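Trunside Clear-Side Day Bag in Sage
By Endale

We've been waiting to get this one onto the page!

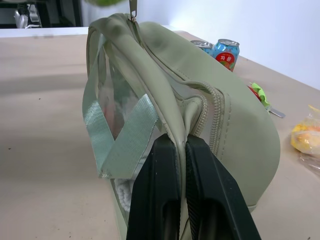

The Trunside started as a beach bag and somehow became the bag our whole shop reaches for. It's sage green all over, in a smooth faux-leather with a little sheen to it, and the sides are padded so it keeps a nice round shape even when you've only got a towel and your keys in there. The clear panel is our favorite part (no more digging for sunscreen!) and it wipes clean with a damp cloth.

The zipper has chunky teeth in a beige-green that goes with the body, and a light-green tab on the pull. You get two ways to carry it - the padded-feel green handle for short trips, and the see-through mint strap for everything else. The strap is flat and glossy with a fine weave in it, and it folds up small if you'd like to tuck it away.

Details
Color: Sage
Outside: faux-leather with a clear plastic panel
Weight: 374 g
Strap length: 46 inches
Price: $48
Care: damp cloth and mild soap, air dry, keep out of the dryer

It's roomy enough for a rolled-up hand towel, a paperback and a couple of cans, with space left over for snacks. We ship within 5 days, and the Zillance pouch in the same green is coming back in June - they look so good together!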